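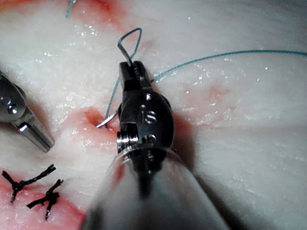
写真1 持針器の先端部。青緑色の縫合糸を把持した状態。

作業記録
アンダム(Undham)電動遊戯機保存室 機械整備班
記入日 2022年8月3日
対象機 カイパース(Cuypers)社製 電気機械式ピンボール「ハークブリッジ」(Hurkbridge)
記入者 整備班
確認者 マリアン・バーラーニ(Mariann Bárány)

1 作業の目的

本機の得点リール(百点位)について、桁上がり時にリールが停止位置の手前で止まる症状、及びゲーム開始時のゼロ復帰が完了しない症状の原因を調べ、必要な整備を行う。あわせて、得点モーター周辺の接点及び左フリッパーの終端スイッチを点検する。盤面、ガラス及び外箱には今回手を加えない。

症状の初出は前回の一般公開後の点検票である。当時は「百の位、時々遅れる」とのみ記載され、処置欄は空白であった。3月の定期清掃の記録には該当する記載がない。

2 作業前の状態

電源投入後、スタートボタンを押すと得点モーターは回転を始めるが、停止しない。十点位及び千点位のリールはゼロに復帰する。百点位のリールは「7」又は「8」の位置でソレノイドの吸引を繰り返し、リールが進まない。手で軽く送ると次の数字に進み、以後は正常にゼロまで復帰する。モーターもその時点で停止する。

ゲーム中は、十点位からの桁上がりパルスに対してリールが半分ほど進み、戻りばねの作用で元の数字に戻ることがある。バンパーが連続して作動した際に多い。単発の得点では再現しにくく、再現までに複数回の試行を要した。

ヒューズは全数正常。規格外のものは入っていない。変圧器二次側の端子は、前回の整備時に最も低いタップへ接続されたままである。電圧は無負荷、モーター回転中ともに従前の記録と差がなく、タップの変更は行わないこととした。

3 分解及び所見

百点位リールユニットを背面箱から取り外し、作業台に移した。取り外しに先立ち、コネクターの向きを荷札に記入した。旧荷札の記載は退色して判読できなかったため、新しいものに替えた。

リールの軸には過去に注油された形跡がある。油は固化して褐色の膜となり、軸受けの内側にも同様の付着があった。指で回すと明らかな抵抗を感じる。送り爪の先端には片減りが見られるが、ラチェットの歯に欠けはない。戻りばねは変形しておらず、後年交換されたものと思われる。線径が左右のユニットのものと異なる。

ソレノイドのプランジャーは、根元に磨耗粉が付着していた。コイルスリーブは金属製の当初品で、内面に縦方向の傷がある。コイルの被覆に焦げはなく、抵抗値は同型のユニットとほぼ同じであった。コイル自体は再使用できると判断した。

ゼロ位置スイッチの接点は黒変しており、可動側の板ばねがわずかに外側へ曲がっていた。リールがゼロ位置に来ても、接点の開きが不十分である。ただし、この不具合だけでは「7」又は「8」で止まる現象を説明できない。主因は軸の固着と送り行程の不足であり、ゼロ位置スイッチの不良はこれとは別に進行していたものと考える。

終端スイッチ(EOS)の接点も同様に黒変していた。回路図では77番の接点がこれに当たる。図面上の番号と実機の線色は一致しているが、途中の端子板で一本のみ別色の線に継ぎ替えられている。継ぎ目のはんだは良好で、絶縁も保たれているため現状のままとし、図面の写しに鉛筆で注記した。

4 清掃

軸、軸受け、送り爪及びラチェットを無水アルコールで清掃した。固化した油は一度では除去できず、綿棒を替えながら繰り返した。リールの数字面には溶剤が触れないよう、薄紙を巻いて保護した。この機種の数字は印刷面が弱く、アルコールで容易に溶けることが隣の保管機で確認されている。水拭きも行っていない。

軸の表面に残った膜は、800番の研磨紙を軽く一周させて取り除いた。研磨後は粉を拭き取り、拡大鏡で残留がないことを確認した。軸受け側には研磨紙を用いず、木製の丸棒に布を巻いて清掃した。

軸には注油しない。班内の手引に従い、得点リールの軸は乾いた状態で組み立てる。従前の担当者が注油を行っていた機体が他にもある可能性があるため、同じ列の保管機についても順次確認する必要がある。

5 部品の交換及び調整

(1)コイルスリーブ
当初の金属製スリーブを取り外し、ホンディス(Hondis)から購入した樹脂製スリーブに交換した。長さは当初品よりわずかに長く、組付けの際に端部が固定板に当たったため、端部を紙やすりで整えた。加工後、プランジャーは自重で滑らかに落ちる。取り外した金属製スリーブは袋に入れ、機体番号を記して部品棚に保管した。当室の方針により、当初部品は状態にかかわらず廃棄しない。

(2)送り爪
送り爪は交換せず、取付け位置の調整のみとした。先端の片減りは歯との掛かりに影響する程度ではない。ソレノイドを手で最後まで押し込んだとき、爪が次の歯を確実に越え、離したときに数字一つ分だけ送られることを全数字について確認した。

(3)戻りばね
引く力を測ったところ約99グラムであった。隣接する十点位のばねより弱い。巻き数の多い側の掛け穴に移すことで、戻り動作が安定した。規格に合うばねの在庫がないため、暫定の処置である。

(4)ゼロ位置スイッチ
接点は専用の細目やすりではなく、まず厚紙にアルコールを含ませて拭いた。導通が安定しなかったため、接点用の柔らかい研磨片を軽く通した。可動側の板ばねを根元で修正し、ゼロ位置での開きと、他の位置での押し込みの双方を確保した。板ばねを先端側で曲げると接点面が斜めになるので、修正は必ず根元で行うこと。

(5)左フリッパー終端スイッチ
77番の接点を清掃し、開く時期を調整した。フリッパーが上がり切る直前に開く状態とした。調整前は、フリッパーが上がっても接点が完全には離れず、保持中に強電流側の巻線が働き続けていた。コイルの包み紙には軽い変色があるが、焼損には至っていない。右側は正常であり、手を加えていない。

6 組立て後の試験

リールユニットを背面箱に戻し、コネクターを接続した。荷札の記載と線色を二名で照合した後に通電した。

ゼロ復帰試験。全てのリールをゼロ以外の任意の位置に合わせ、スタートボタンを押した。開始位置を変えて繰り返したが、百点位のリールが途中で止まることはなかった。得点モーターも復帰完了後に停止した。

連続送り試験。試験用の押しボタンを十点位の得点リレーに並列に接続し、桁上がりを含めて2,000回の得点パルスを与えた。千点位を越えてリールが一巡するため、途中で目視により数字を記録し、送った回数と照合した。不一致は認められなかった。試験中、ソレノイドに手を触れて温度を確かめたが、異常な発熱はない。パルスの間隔が短すぎると正常なユニットでも送り損じが出るので、ボタンの操作は得点モーターの一動作を待ってから行った。

実球試験。盤面を開けたまま通電することは避け、ガラスを戻した状態で通常の遊技を行った。バンパーが連続して作動した場合にも、桁上がりの遅れは見られなかった。左フリッパーは保持時のうなりが小さくなった。上がる勢いに左右差が残るが、これは左側のリンクの磨耗によるものと思われる。

試験終了後、試験用の線を外し、端子に残りがないことを確認した。

7 未解決の事項

千点位リールの照明が時折消える。電球の口金ではなく、ソケットの底部の接触が緩いものと見ている。電球を押さえると点灯するが、離すと消えることがある。ソケットは共通線の板に鋲で固定されているため、交換には背面板全体を外す必要がある。今回は着手していない。

チルト機構の振り子は、受け輪との間隔が広い。前回の公開時に意図して広げたものか、緩みによるものかが記録からは分からない。担当者の記憶も一致しないため、次回の点検時に標準の間隔に戻し、日付とともに記入しておくことを提案する。

得点モーターの減速部に、回転中ごく弱い周期音がある。開始直後に聞こえ、しばらくすると目立たなくなる。分解の要否は次回の音の変化を見て判断する。

回路図の写しについて。現在使用しているものは折り目の部分が読めず、リレー表の一列が欠けている。カイパース社の同時期の機種の図面では該当箇所の配列が同じであったが、番号の振り方が異なるため、そのまま転記してはならない。

8 次回までの手配

戻りばねは、当初品の寸法に合うものをホンディスに照会する。照会に当たっては、線径、自由長及び両端のフックの向きを記入した図を添えること。前回の注文ではフックの向きを指定しなかったため、使用できない品が届いた。

左フリッパーのリンク及びブッシングは、在庫棚の下段に未使用品がある。箱の表記は旧機種名のままであるが、寸法は本機に適合する。使用した場合は在庫台帳の備考欄に本機の名称を記入する。

同列の保管機の得点リール軸について、注油の有無を確認する。確認は手で回した感触のみで足り、ユニットの取り外しは不要である。抵抗のあるものは荷札を付け、通電を見合わせる。

9 確認者記入欄

リール軸の処置及び試験の内容を確認した。戻りばねを掛け替えた点は、機体側の点検票にも暫定処置として記載すること。終端スイッチは、次の公開前に接点の開きを再度見ておきたい。変色のあるコイルは交換せず、経過を観察する。回路図は、欠けた列を実機の配線から起こす作業を別の記録として始めてよい。継ぎ替えられた線の位置もその際に図へ入れること。(バーラーニ)

追記 背面箱の鍵は作業後に鍵箱の元の位置へ戻した。旧荷札は点検票の封筒に入れてある。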